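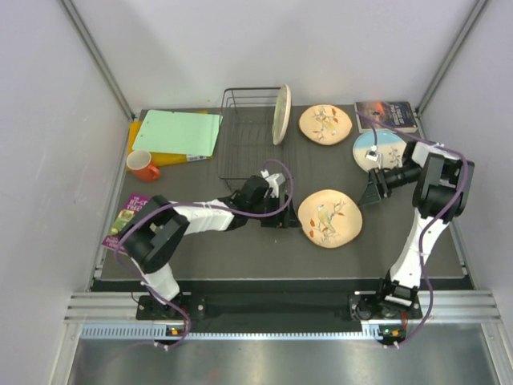 Llevo casi toda la vida saliendo en bici con la bolsa de herramientas equivocada, y la Miltum es mi manera de pedir perdón a mis rodillas, a mi espalda y a todos los sillines que he rayado por el camino. Es una bolsa de sillín pequeña, de 691 ml, pensada para quien rueda por carretera y de vez en cuando se mete por una pista sin haberlo planeado (yo, siempre). La hacemos en un solo color, un gris liso como el de la mesa de la foto, que disimula el polvo muchísimo mejor que el negro – y mira que yo era del equipo negro hasta hace dos inviernos.

## Qué cabe dentro

En la mía van una cámara de repuesto, dos desmontables, la multiherramienta, un parche de cubierta, un eslabón rápido y un billete doblado para el café. Si doblas bien la cámara te queda sitio para una barrita, aunque saldrá con forma de desmontable. El bombín no entra, llévalo en el cuadro.

## Cómo se monta

Dos cintas a los raíles del sillín y una a la tija. La primera vez se tarda un poco porque la cinta de la tija viene rígida, luego le coges el truco y la pones con guantes. Aprieta primero las de los raíles y deja la tercera para el final, que si no la bolsa queda mirando al suelo y te va rozando los muslos toda la tarde.

La versión anterior, la Kouris, llevaba velcro. Me encantaba el velcro hasta que se comió unos culotes nuevos en la subida de Westasska, así que ahora usamos hebillas planas. ¡Lo siento por los nostálgicos!

## Lo que he probado yo

Casi 2000 kilómetros con la misma bolsa, entre lluvia, gravilla y un enero bastante feo por los alrededores de Estport. La cremallera sigue corriendo bien y el tirador se agarra con los dedos helados. El agua acaba entrando por la costura de abajo si llueve a mares: la bolsa repele, pero no es estanca. Yo meto el móvil en una bolsita de congelar y listo.

## Detalles

- Capacidad: 691 ml
- Largo: 16 cm
- Cierre: cremallera con solapa
- Fijación: dos cintas a los raíles y una a la tija
- Color: gris
- Referencia: 1061

Se lava a mano con agua templada y jabón neutro, nada de lavadora. Si se te rompe una hebilla escríbeme con la referencia y te mando otra, las tengo en un cajón del taller. Los pedidos salen a las 9 de la mañana, así que si compras por la noche va en el envío del día siguiente.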